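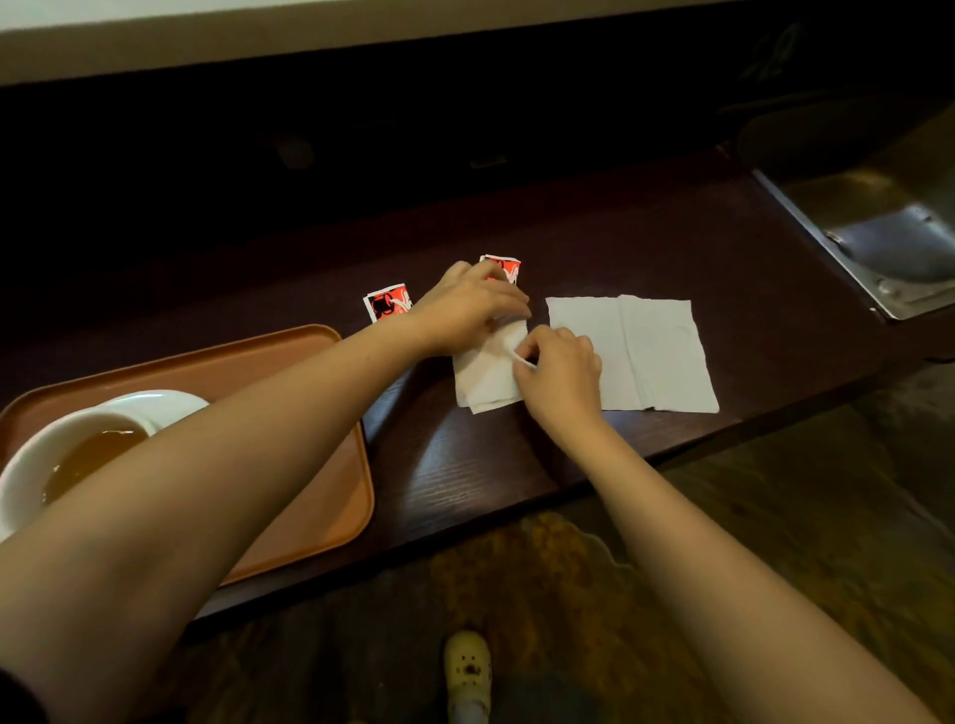 The group met in September at the Dilley office to compare the two grippers on loan, the Sinska two-finger and the Zerkier soft pad, and to settle which head camera goes on the Meireles arm. Napkin folding stays as the test task. The counter setup has paper napkins, sugar packets, a tray and a cup of tea, and members agreed that the layered edges of the folded napkin, which do not line up exactly, are about what a person gets by hand. The gripper should not be held to a tighter fold.

Search this site Enter keywords Go

Gripper results. The Sinska picks up a single sheet from the counter more often but creases it on contact. The Zerkier leaves the paper smooth and slips on the second fold. Total grasps logged for both is 3093. Leidy asked that the 42 runs with the old controller firmware be kept in a separate folder and left out of the comparison. Agreed.

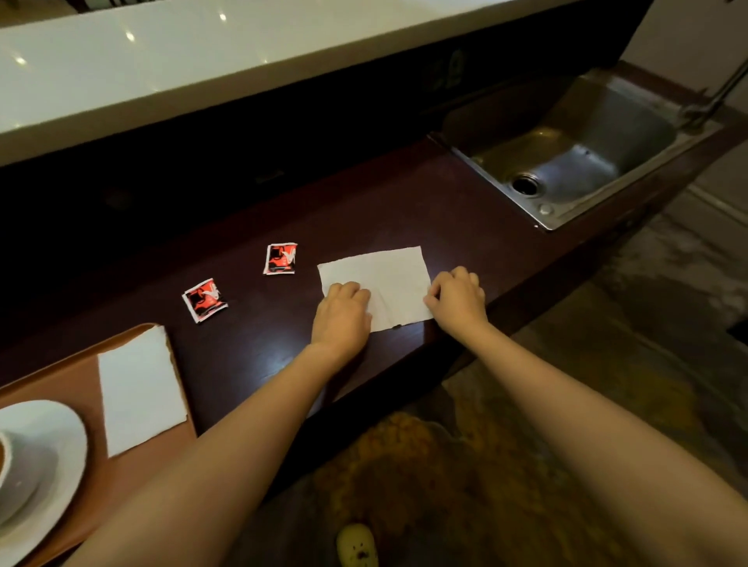

Leidy Condori
September

Cameras. Reflections on the varnished counter were discussed. The wide camera loses the napkin edge near bright spots. The narrow one holds the edge but misses the tray when the head turns toward the sink. The wide camera will be tried again with a shorter exposure before anything is ordered.

Controller. Latency on the Meireles arm is still uneven after a restart. Carried over.

Actions. Leidy to send the grasp log. Zerkier pads to be swapped for the harder set. Next meeting at 2 p.m., same room.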